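I've gone off self-checkouts, and I was their biggest fan for years. Eight items or fewer, in and out, no small talk – bliss! But our Illow store has pulled out all but four of the staffed lanes, and now I'm weighing loose onions while a voice tells me off about my own bag.

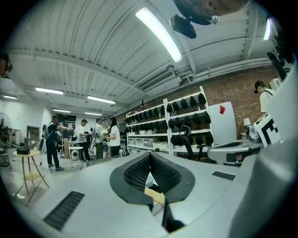

My neighbour Tarmo Rätsep reckons I'm being a grump (he may have a point). He likes the quiet. Fair enough, but his groceries aren't any cheaper for doing the work himself, and neither are mine.

What I miss is the woman on lane two who knew which mandarins were sour. You could ask her things. 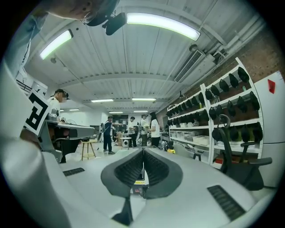 So I queue now, even when it's slow, even with just milk and a paper. If enough of us do it, maybe they'll keep the last lanes open past February.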